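In Praise of the Slow Table

By Elfriede Rainer

I've been helping out with the robotics club at Erkholm for long enough now to have opinions, and the one I hold most firmly, the one that gets me into trouble at parent evenings, is that we should spend less of the school year on competitions and a great deal more of it on eggs.

Let me back up a little. In our club, as in most clubs I know of, the calendar bends toward the big match in March. Everything before it is preparation and everything after it is a sort of long nap. The students build a fast machine that shoves things or flings things, they travel to a gym with bad acoustics, and they come home either thrilled or miserable. I don't want to take that away from anyone. I have screamed myself hoarse in those gyms and I would do it again next year. But a match lasts a couple of minutes, and what a fifteen-year-old can learn in a couple of minutes of shouting is, to my mind, pretty thin.

So last fall Njoroge Nyanda and I set aside the back table for what the kids named the Ferketti project, after a bakery in a story one of them had written. The assignment fit on an index card: move the eggs between the bowl and the tray, gently, and write down what you did. It had no opponent and no clock. Eight students signed up, which was more than I'd dared hope for, and two of them had never stayed past the first month of anything.

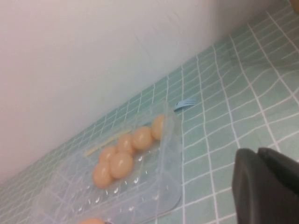
A slow project changes who gets to talk. When we build for a match, the quick ones take over (I love the quick ones, I was married to one for years) and the rest end up holding the tape. At the egg table the useful remarks came from the kids who like to look at a thing for a while before they open their mouths. Think about what it takes to steer a pair of thick gray fingers toward clear plastic cups sitting on a surface of little green tiles, where the tray lets the background through and shines back at you along every ridge. A person sees a tray. A program has to be told an awful lot before it sees one too, and the students who could explain that difficulty to the others, patiently and in plain words, were the very ones I'd hardly heard from in two years. I went home after one of those afternoons and told my sister about it for an hour on the phone, poor woman.

Then there's the notebook. Each student kept a page for every session, and we read the pages out loud over crackers before anyone went home. At first the entries were hopeless. "It worked." "It didn't work." By winter I was getting whole paragraphs about which side to come in from, and how close is too close when there's already a neighbor in the next cup, and whether it makes more sense to fill the far row first. Albane Picard filled both sides of the paper and then asked for more paper! I've taught writing as a class, with a textbook, and never once had that happen.

I should be fair about the cost. A slow project doesn't photograph well for the newsletter and it doesn't bring home a plaque. We had 65 dollars left in the supplies budget when we started, and I spent more of it than I should have on play kitchen things, most of which the students ignored. And there were dull days. There were days when the whole thirty minutes before the late bus went to one stubborn line of code, and I could see two or three of them looking longingly at the other end of the room, where the match team was having a loud and wonderful time.

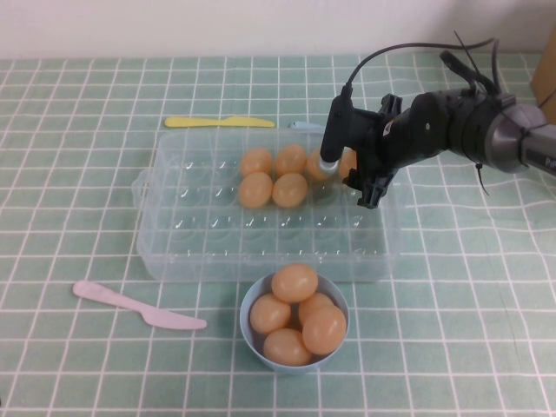 Blair Chisholm read a draft of this and wrote back that I was being unfair to the match team, whose students also keep notebooks, and also have quiet members, and who learn something at the egg table they could never learn from me: what it feels like when the date is fixed and other people are counting on you. A deadline, Blair said, is the only reason some kids finish anything at all, and a project with no end can turn into a very pleasant place to hide.

I've been chewing on that for a week and I think it's partly right. The bit about hiding stung, because I can name the student, and I let it go on too long. Next year I'd like an end date on the slow table, maybe an open evening when families can come by and hear the notebooks read. I'd still keep the clock off the work itself. And I'd like every member of the match team to take a turn with us for a few weeks, and ours with them, if Njoroge can make the schedule behave - he has promised to try, and he has also promised to buy better crackers.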